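Bednarek two-arm sim pack - anyone paid for it yet?

benchrat34
Looking at the Bednarek sim add-on for the dual arm kit. $267 on top of the hardware. Worth it or just use the free viewer? Have the arms already, no tray fixture, shop is in Jeltulby so shipping anything takes forever.

Charmaine Mokgethi
Bought it in October. Install is painless, docs are thin. Physics fine for rigid stuff. Wouldnt pay full price again, wait for the bundle with the Nutden controller license.

hokton_dave
Disagree, it paid for itself here. I do all my tote handling in it before I touch the real arms. Current job:

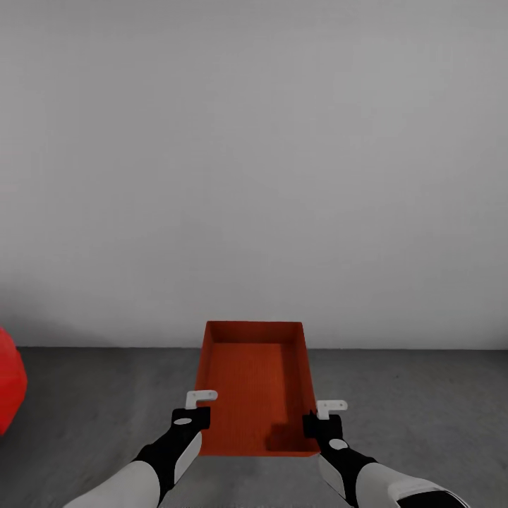 Price first, because everyone gets stuck on that. 267 is less than one set of replacement wrists at my supplier, and I was breaking those. Tote lift is a two-arm job and the approach is where I kept crashing. Now I park both grippers by the near end of the orange tray, one each side, and tune from there. Ran 100 tries overnight, changed the finger angle, ran it again. No way I do that on hardware.

Charmaine Mokgethi
OK but that's a bare gray floor and a plain wall. My cell has a conveyor, a guard rail and cables everywhere. Getting all that in took me longer than teh job itself.

hokton_dave
Fair. I don't model the cell. Just the tote and the arms, rest I check at slow speed.

pkg_line_2
Does it do shadows ok? We train a vision thing off the renders

hokton_dave
Good enough for me, gripper throws one on the tray floor. Surfaces are a bit clean though. I'd mix in real shots.

benchrat34
So no fixture needed to start, that's the bit I wanted. Is there a trial?

Charmaine Mokgethi
34 days, full features, no export. Export is the part I'd want to test tho - ask support for a temp key, they gave me one.

benchrat34
thx, emailing them now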